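Open lab afternoon at Tshabalala, Vurham
Posted 4th November

I took the early train up from Flendville for this one and I'm so glad I did. The Tshabalala lab opens its doors twice a year, in April and in the fall, and the spring one was full before I even saw the notice. This time I signed up the minute the list opened and got a spot in the two-arm manipulation group, the very thing I wanted to see.

The project is called Lasance, and the question behind it sounds small. If you want to teach two arms to handle a cardboard box, do you need hundreds of perfect demonstrations, or can you get by with fewer if you show the arms the messy parts too? By messy parts they mean tape that goes on crooked, a flap that has been bent too many times, a person reaching in halfway through a job. Most training sets leave all of that out. The Lasance people went looking for it.

We started in a meeting room with coffee and a short talk (good coffee, very good talk). The part that stuck with me was about viewpoints. The method learns from a fixed view of the whole table together with close views from the wrists, and the wrist views matter most in the last few inches, when the fixed view is half blocked by an arm or a sleeve. They had tried training on the fixed view alone. The arms got to the box just fine and then pinched the air next to the flap!

Then we went through to the bench.

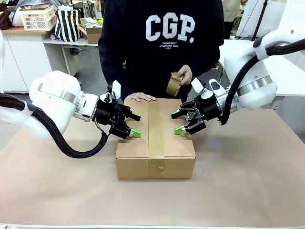
Tape roll in hand, with both arms at the box.

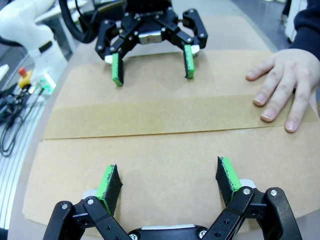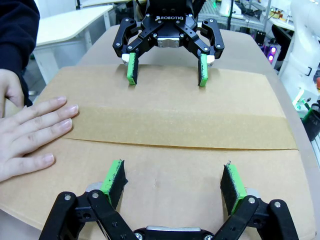
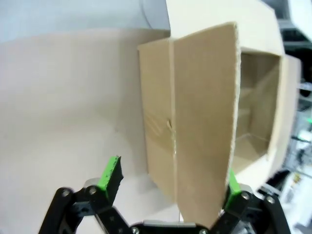

A flap between the fingers, as the wrist view has it.

I asked far too many questions, as usual. The one I'd been saving up was about hands. Doesn't a human hand on the cardboard confuse the model? The answer was yes, badly, at first. An early version treated a hand as part of the box and planned its grasp around it. So they recorded more sessions with people steadying, taping and pointing, and marked the stretches where the arms ought to simply wait. The waiting is learned from the same data as the moving, with no separate rule bolted on, and I thought that was lovely.

Now the result, for those of you who skip to the numbers. Their older set had 592 clean demonstrations. The new one has 203, messy parts included, and on a test of 100 boxes the model trained on the smaller set did better at opening flaps that had been taped and retaped. On fresh, crisp boxes the two came out even. They were careful to say that it's one table and one kind of gripper, and that softer cardboard is still a headache — a flap that sags gives the fingers very little to close on.

There was a long discussion on the way out about whether the same trick would carry over to bags. Opinions were split, and I'm on the hopeful side.

If you're thinking of going to the next one, take the number 3 bus from Vurham station and get off at the stop after the bridge. The walk from the main gate is longer than the map suggests. Bring a sweater, too, the meeting room was freezing. I've already put my name down for April.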